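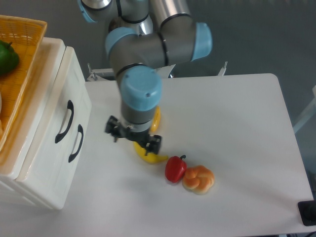
Site Visits / Manipulation Software

Mundel lab, Akby: notes on the planning stack

Mundel opened its Akby lab to outside integrators on 18/12/2021. I went for the software, mainly the grasp planner and the tooling for replaying failed runs.

The demo cell has one arm with a two-finger gripper over a white table. The test items were food shapes: a banana, a red pepper and a knotted bread roll set close together, plus a green pepper in a yellow basket on the drawer cabinet beside the table. Close spacing is the hard case for the planner. A finger that clears the banana can still clip the pepper beside it on closing.

Perception runs as a separate process and publishes a segmented point cloud with one label per item. Mundel's planner, Mamcombe, samples 136 grasp candidates per item, drops those in collision, and ranks the rest by finger clearance and wrist travel. The ranking weights are in a plain text file and can be reloaded between picks. Clearance is computed against the swept volume of the fingers, so the closing motion is covered as well as the final pose.

The controller holds a joint trajectory and accepts corrections until the gripper is 30 mm above the grasp point. After that the path is locked. I asked about late corrections from a wrist force sensor and was told these are planned for April.

The replay tool was the best part of the visit. Each run is logged with the cloud, the candidate list and the joint states on one clock. You can step back to the ranking, change a weight and see which grasp would have been picked. Loading a log took 12 seconds on their workstation.

Weak points: calibration is still a manual script, and error codes from the gripper driver reach the operator as bare integers. The Yalçınkaya adapter for third-party grippers was listed in the program but not shown.

Log format notes and the sample config are available from Mundel on request.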